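Startseite Aktuelle Ausgabe Archiv Einreichung Suche Kontakt

4 Beschriftung und Behälter: Was auf dem Tisch geschieht

4.1 Warum gerade Körbe

Wer über das Aufräumen schreibt, landet schnell bei Regalen, Schränken und Schubladen. In der Wullon-Studie haben wir uns für etwas viel Bescheideneres entschieden, und wir sind bis heute froh darüber: für den flachen, offenen Korb auf dem Tisch. Man sieht von oben hinein, man kommt von allen Seiten heran, und man muss nichts öffnen, bevor man etwas ablegt. Genau deshalb eignet er sich so gut, um den kurzen Moment zu beobachten, in dem jemand einen Gegenstand in der Hand hält und sich fragt, wohin er gehört.

In den Vorgesprächen in Drultau wurde der Korb außerdem mit Abstand am häufigsten genannt, wenn wir nach dem Behälter fragten, in dem sich zu Hause »alles sammelt«. Fast alle kennen ihn: den Korb auf der Anrichte, in dem neben zwei Zitronen auch ein Kugelschreiber, ein Gummiband und der Ersatzschlüssel liegen. Dieser eine Korb ist das eigentliche Thema dieses Abschnitts. Was passiert mit ihm, wenn man ihm einen zweiten zur Seite stellt und beiden einen Namen gibt?

4.2 Das Begriffspaar

Die Wahl fiel auf Obst und Büromaterial. Beide Gruppen kommen auf Küchentischen und Schreibtischen gleichermaßen vor, beide bestehen aus kleinen, handlichen Dingen, und doch käme kaum jemand auf die Idee, sie absichtlich zu mischen. Anders als bei »Papier« und »Post«, unserem ersten Versuch, gibt es hier so gut wie keine Überschneidung. Ein Brief ist eben beides, eine Banane ist und bleibt Obst. (Die Frage, ob ein angebissener Apfel noch in den Obstkorb gehört, hat in der Pilotphase trotzdem eine wunderbar lange Diskussion ausgelöst. Wir haben sie in Anhang C dokumentiert.)

Die Beschriftung ist englisch, weil die Teilgruppe in Edeck überwiegend Englisch sprach und wir das Material für beide Standorte gleich halten wollten. In Drultau wurde vor Beginn einmal geklärt, was die Wörter bedeuten. Nachfragen gab es danach nur zu »supplies«, und zwar stets in derselben Richtung: Gehört eine Tasse dazu, wenn sie im Büro steht? Wir haben darauf bewusst keine Antwort gegeben. Wer die Tasse zu den »office supplies« legte, durfte das tun, und die Begründungen gehören zu den schönsten Passagen unseres gesamten Materials.

4.3 Handschrift statt Druck

Zunächst hatten wir gedruckte Schilder vorgesehen. Sie sahen ordentlich aus und wurden ausgesprochen ernst genommen, beinahe zu ernst. Mehrere Teilnehmende der Pilotphase behandelten die Schilder wie eine Vorschrift und fragten bei jedem Zweifelsfall die Versuchsleitung. Mit handschriftlichen Wörtern, direkt auf die weiße Unterlage vor den jeweiligen Korb geschrieben, änderte sich der Ton am Tisch spürbar. Es wurde laut überlegt, gelacht, wieder herausgenommen und umgelegt. Offenbar liest sich ein von Hand geschriebenes Wort eher wie ein Vorschlag.

Dass die Wörter vor den Körben stehen und nicht an ihnen kleben, ist uns wichtig. Ein Etikett am Geflecht wandert mit, sobald der Korb verschoben wird. Ein Wort auf der Tischfläche bezeichnet dagegen einen Platz. In den späteren Durchgängen wurde genau das interessant: Einige Teilnehmende rückten den Korb beim Hineinlegen ein Stück zur Seite und schoben ihn anschließend wieder über sein Wort zurück, ohne dass sie jemand darum gebeten hätte. Für diese kleine Geste haben wir im Kodierschema Smadi eine eigene Kategorie angelegt (»Rückführung«), und wir halten sie für einen der lohnendsten Funde der ganzen Erhebung.

4.4 Ablauf und Kodierung

An der Erhebung nahmen 60 Personen teil, verteilt auf beide Standorte. Alle erhielten dieselbe knappe Anweisung: Die Dinge auf dem Tisch sollen so verstaut werden, dass eine andere Person sie am nächsten Tag ohne Hilfe findet. Von »richtig« oder »falsch« war nicht die Rede. Die Gegenstände lagen zwischen den beiden Körben, in wechselnder Zusammenstellung, manchmal nur wenige auf einmal. Die wenigen waren übrigens keineswegs der einfachere Fall. Liegt vieles auf dem Tisch, greift man zügig und in einer Art Rhythmus; liegen nur zwei Früchte da, schaut man genauer hin und denkt über jede einzelne nach.

Insgesamt wurden 1.397 Ablagen kodiert. Als Ablage gilt jedes Loslassen eines Gegenstands innerhalb eines Korbs, auch wenn er später wieder herausgenommen wurde. In 456 Fällen ging der Ablage ein erkennbares Zögern voraus, also ein Innehalten der Hand über der Tischfläche oder über dem Korbrand. Wir hatten erwartet, dass dieses Zögern vor allem bei den Zweifelsfällen auftritt, bei Tasse, Serviette und Taschenrechner. Das tut es auch. Ebenso oft aber fanden wir es bei ganz eindeutigen Dingen, und dort hatte es einen anderen Grund: Die Leute suchten nach einer guten Lage im Korb.

4.5 Obst hat eine Form

Gerade das Obst hat uns in dieser Hinsicht begeistert. Eine kleine runde Frucht lässt sich überall ablegen, aber sie bleibt selten dort, wo man sie hinlegt. Eine Banane bleibt liegen, verlangt aber nach einer Richtung. Die meisten legten sie längs in den Korb, mit der Krümmung an der Seitenwand, und das Runde kam in die Mulde, die dadurch entstand. So bildet sich im Obstkorb schon mit zwei Stücken eine kleine Ordnung, die in der Anweisung nirgends vorkam. Beim Büromaterial beobachteten wir nichts Vergleichbares. Stifte wurden parallel gelegt, wenn es mehrere waren, ein einzelner Stift fiel meist einfach hinein.

Auch die Reihenfolge ist aufschlussreich. Bei gemischter Auslage begannen die Teilnehmenden häufig mit dem Gegenstand, der dem passenden Korb am nächsten lag, und arbeiteten sich von dort zur Mitte vor. Lag ein Stück Obst dagegen näher am Korb für das Büromaterial, wurde es gern als Erstes »gerettet«, wie es eine Teilnehmerin ausdrückte. Die räumliche Nähe zum falschen Behälter wirkte auf viele wie ein kleiner Fehler, der noch gar nicht passiert ist! Wir haben 137 solcher vorgezogenen Griffe gezählt und werden ihnen in einer eigenen Auswertung nachgehen.

Eine Auslage dieser Art zeigt Abbildung 4. Der Weg von der Banane zum Obstkorb führt hier an der zweiten Frucht vorbei, während der Korb für das Büromaterial auf der anderen Seite steht. Die beiden Körbe gleichen sich in Geflecht und Farbe, sodass die Zuordnung allein an den Wörtern auf der Unterlage hängt.

Abbildung 4: Tischfläche mit zwei geflochtenen Körben, beschriftet mit »fruits« (links) und »office supplies« (rechts); dazwischen eine kleine dunkelrote Frucht und eine Banane. 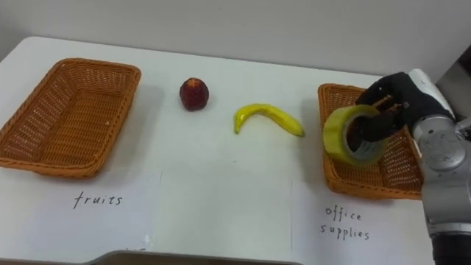
Für die Praxis im Haushalt ergibt sich daraus eine erfreulich einfache Anregung. Wer einen Sammelkorb auflösen möchte, stellt am besten zwei gleiche Körbe auf und schreibt die Wörter mit der Hand auf die Fläche davor. Mehrere Teilnehmende aus Drultau haben das nach der Erhebung zu Hause ausprobiert und uns bis in den Dezember hinein davon berichtet. In einem Haushalt steht inzwischen auch ein dritter Korb, vor dem auf einem Zettel »weiß noch nicht« zu lesen ist, und nach Auskunft der Familie wird er jeden Sonntag geleert.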